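The Clelter Bench

By August the teardown room at Laing had ten benches, and four of them had arms.
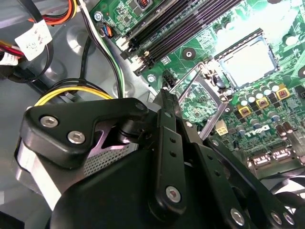
I was on bench six, next to the first arm, and I had been there longer than the paint on the floor. We took in old office desktops from all over Guvanside. You opened the side, pulled the memory, lifted the processor, bagged the board and sent the shell down the line. On a good shift I did 112.

The arm was slower than me the first week. It stopped over every loose cable and waited for someone to press the green key. That someone was me. The supervisor called it minding, and minding paid the same, so I said yes.

After a while it stopped asking. I still looked over every few minutes out of habit. It never cut a knuckle on the inside of a case. I had a white line across my thumb from my second day and another on my wrist that I couldn't date.

What I noticed most was the talk. With ten people you could argue across the room all morning about soup or somebody's brother-in-law. With six, you had to raise your voice over the motors, and people mostly didn't.

The notice went up on September 11, 2022. Two more arms from Clelter, and two of us to move to the Trorano site, where the work was sorting cable. There was a bus. I read it twice and put my name down – my knees were bad and the sorting was done sitting.

On my last shift I cleaned out the drawer under bench six. Three screwdrivers, a bag of screws, a birthday card everyone had signed. I left the good screwdriver on the bench for whoever came next, then went back and got it.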